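Small cartons to need larger print under Ternholm packaging rules

23 February 2021

Sellers of household goods in Ternholm will have to print instructions and contents on small cartons in larger type from June, under revised packaging rules published by the district's trading standards office. The change covers any folding box sold with directions for use on the outside.

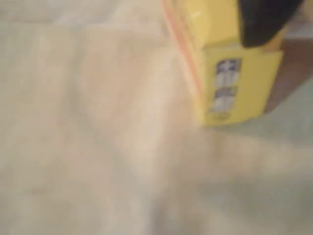
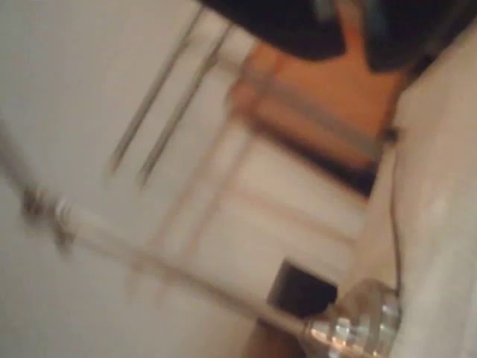
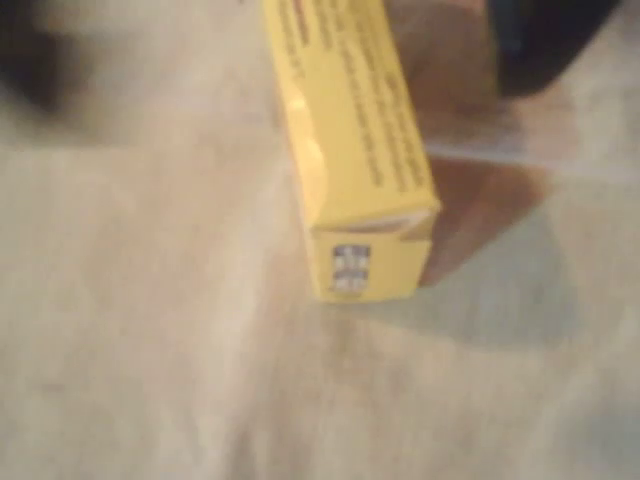 The current rules set a minimum letter height for safety warnings but leave the rest of the text to the manufacturer. Ordinary directions, ingredient lists and storage advice have therefore been set in whatever size would fit. The revised text applies one minimum to all of it, and adds a requirement for clear contrast between the ink and the board.

The office opened the matter to comment last year and received 3,787 responses. Most came from shoppers, and the most frequent complaint concerned directions that could not be read at arm's length under normal indoor light. A smaller group of responses, mainly from packers and printers, dealt with cost and with the lack of room on narrow panels.

As part of the review, the office bought 300 boxed products from shops in the district and measured the lettering on each. It found that 81 would fail the new minimum as they stand. The failures were concentrated among cartons carrying text in more than one language, where the same panel has to hold each version of the directions. Glossy board also caused difficulty — several items met the size requirement but were marked down for glare.

Manufacturers are given 2 ways to comply. They may enlarge the text on the carton itself, or they may keep a short summary on the outside and move the full directions to a leaflet inside. Where a leaflet is used, the outside must say so, and any warning must still appear on the carton in full. A web address or scannable code can be added but does not count towards either option.

Bindetti, which prints cartons for several suppliers in the area, said in its published response that most existing designs could be altered without changing the size of the box. It expects the main expense to be new printing plates, and asked that firms be allowed to replace these at the normal end of their life. The office has accepted this in part. Stock already printed before the start date may be sold until it runs out, but new print runs must follow the revised rules.

Dong, a supplier of cleaning tablets and descalers, objected to the leaflet option on the ground that leaflets are often thrown away with the first use. It proposed a fold-out label fixed to the back panel. The office said fold-out labels would be allowed as long as the outer face meets the minimum without being opened.

The neighbouring district of Bralurov has similar rules under discussion but has not set a date. Firms selling in both districts had asked for a joint start. The Ternholm office said it would recognise any carton made to the Bralurov draft, provided the letter height is no smaller than its own.

Medicines and fresh food are outside the scope of the change and remain under their own labelling rules. Cartons with a largest panel smaller than a standard playing card are also exempt, although they must carry a contact address for the supplier.

The full text and a table of letter heights by panel size can be inspected at the trading standards office. Printers may submit proofs for checking before the start date without charge.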